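5 October 2020
By Leonie Aigner
Filed under: Workshop News, Tables & Chairs
Last updated: 2 hours ago

Wobbly tables, the long version

Quick one this month, I'm typing between coats. So many of you wrote in about wobbly tables after the last issue that I'm giving the whole item over to them. Chairs will have to wait. Sorry, chairs.

First thing. Before you glue anything, before you so much as open the glue, find out if it's the table or the floor. Turn the table a quarter turn. If the wobble stays with the same leg, it's the table. If it moves to a different leg, it's your floor and you can put the clamps away and go find a bit of cork. I've had people carry a perfectly good kitchen table up our steps, both of them sweating, and it stood dead level on the bench.

Second thing. Don't saw the legs. Please. Everybody wants to saw the legs. You take a sliver off one, then it rocks the other way, so you take a sliver off the next, and by supper you have a coffee table. If one leg really is short, build it up. Thin slip of hardwood glued to the foot, trimmed flush, touch of stain on the edge. Done.

Most of what comes in is neither of those though. Most of it is loose joints. The rail that runs under the top meets the leg and the glue in there has given up. Push the table sideways at one end and watch the corner. If the gap opens and closes, there you go.

Now the glue question, which came up in nearly every letter. Old table, brown brittle stuff in the joint that crackles off under a fingernail, that's probably hide glue. Good news. Warm water and patience and it lets go, and new hide glue will stick to what's left of the old. Newer table, rubbery or plasticky residue, you have to scrape back to bare wood. All of it. New glue over old yellow glue is just paint. We've been using the Nistis liquid hide glue on the bench since April and I like it, long open time, so you aren't running around the table like a lunatic. It does smell. Valentin says it doesn't smell. It smells.

Clamps: firm, not brutal. If you see a thin bead of glue all the way along the joint, stop turning. Squeeze it harder and you push everything out and have a dry joint, and you'll be back here by spring. Leave it 24 hours. I know the bottle says less. Leave it.

Measure corner to corner across the underside before you walk away, both diagonals. They should match. If they dont, loosen up and nudge. Five minutes now, you'll thank yourself.

A few of you asked about the Flollano extension tables, the ones with the leaf that swings up out of the middle. We see a lot of them. The runners wear before the joints do, so check those first. Pull it all the way open and lift gently at the end. If it droops, it's the runners. Rub them with plain candle wax for a start. If that isn't enough, new runners have to be cut from a straight piece, and Hindus lumber yard will let you dig through the offcuts if you ask nicely at the counter and don't go at lunch.
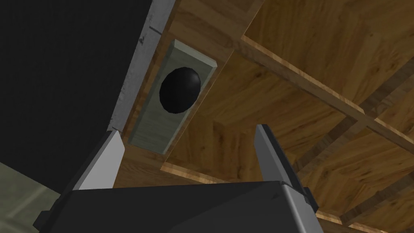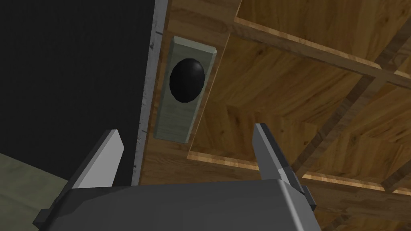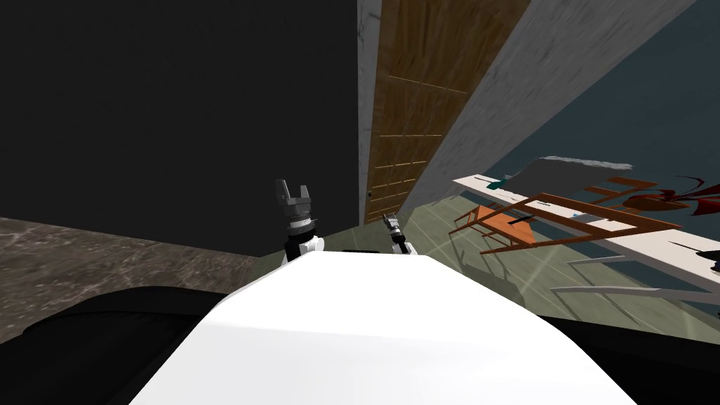

Which brings me to the part of the table where everyone's glue job goes wrong, the underneath. People do all their looking from above, where the finish is, and the cracks and the missing corner blocks are down below. In the first picture you're under the wood and much of it is in shadow, and that is exactly how folks try to inspect a joint, squinting, neck bent. Get a lamp down there. Lay it on the floor pointing sideways, so the light rakes across the wood and every crack throws a line. Better still, flip the table onto a blanket, with a second person on the other end. Then pencil a number on each leg and the same number on its rail before anything comes apart. They all look the same once they're in a pile. They are not the same.

While you have it upside down, check the screws or buttons that hold the top on. Tops move with the seasons, wider in damp weather, narrower when the heat's on. Somebody before you may have "fixed" the wobble by running long screws straight up through the rail. Take those out. A top that can't move will split, and a split top is a much longer newsletter. Wooden buttons in a slot, or the little metal figure-eight things, both fine.

Finish repairs round the joint: go easy. 400 grit, light hand, just enough to take the shine off the drips. Then a bit of the Murakami paste wax, buff it, leave it alone. Don't try to make the corner look new. The rest of the table isn't new and it'll show.

Bench news. Valentin Mösli has finished re-cutting the tenons on the long library table, the one that has been in everyone's way all summer, and it goes home as soon as the wax has hardened. We've had a lot of you borrowing sash clamps. Lovely. Please bring them back. The long ones especially, I have one left and it's the bent one.

Also the donation tin came to 173 dollars, so there will be new band clamps, and maybe a kettle that shuts itself off.

Letters about veneer: got them, reading them, next time. If yours is bubbling in the meantime, don't put an iron on it untill you've read what I have to say. Seriously, a heavy book and leave it be.

Coat two is ready for sanding, got to go.

Leonie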